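Acheter un chariot élévateur comme on choisit une voiture, il faudrait arrêter

Avril 2020

Je vais me fâcher avec deux ou trois commerciaux, tant pis. Dans notre métier, la logistique de taille moyenne, on achète encore les chariots sur fiche technique : capacité, hauteur de levée, consommation. Et la cabine ? On la regarde cinq minutes sur un parking, moteur coupé.

Chez nous, à l'entrepôt de Galtden, on a remplacé 6 machines d'un coup. Sur le papier, les Plikomus gagnaient partout. J'ai signé, j'étais content de moi.

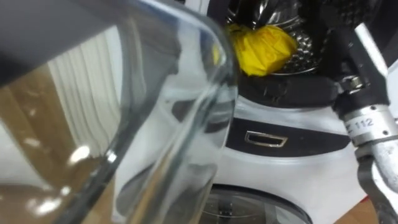
Sauf qu'un cariste monte et descend de son siège 200 fois par jour, et que la marche était trop haute. Pas de beaucoup, hein - mais allez le dire à ses genoux en fin de poste ! En juin, les gars se disputaient déjà les vieux Stolwood qu'on avait gardés en secours, et moi je faisais semblant de ne rien voir.
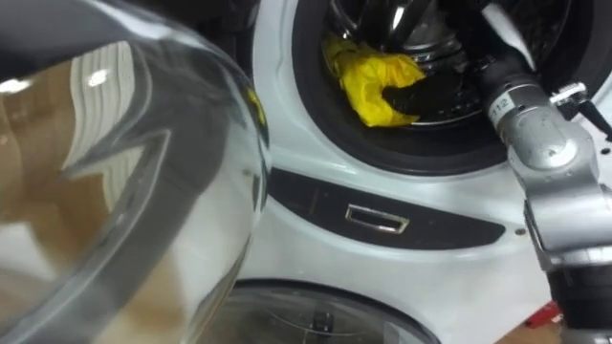
Un tissu jaune dans le tambour, hublot ouvert.

On me répond toujours que le confort ne se chiffre pas. Ah bon ? Les arrêts de travail se chiffrent très bien, les palettes abîmées aussi. Ce qu'on ne met jamais dans le tableau, c'est l'avis de celui qui conduit, et je trouve ça franchement gonflé de la part de gens (moi compris) qui passent leur journée sur une chaise réglable.

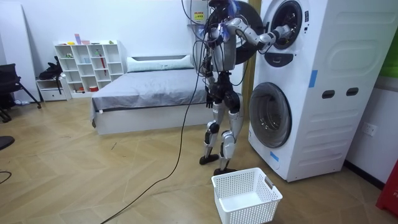 Le robot, la main dans le tambour du haut.

Je ne dis pas que la consommation est un détail, je paie le gazole comme tout le monde. Mais entre deux modèles à 100 euros d'écart sur le loyer mensuel, je prendrai désormais celui que mes caristes réclament. 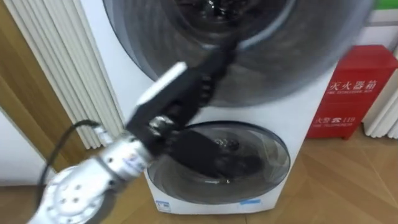 Ce que je demande maintenant au vendeur

Un prêt de 5 jours, en vraie exploitation, avec la pluie sur le quai et les palettes mal filmées. Le distributeur Priedītis a accepté tout de suite, un autre m'a proposé une vidéo. Devinez lequel j'ai rappelé.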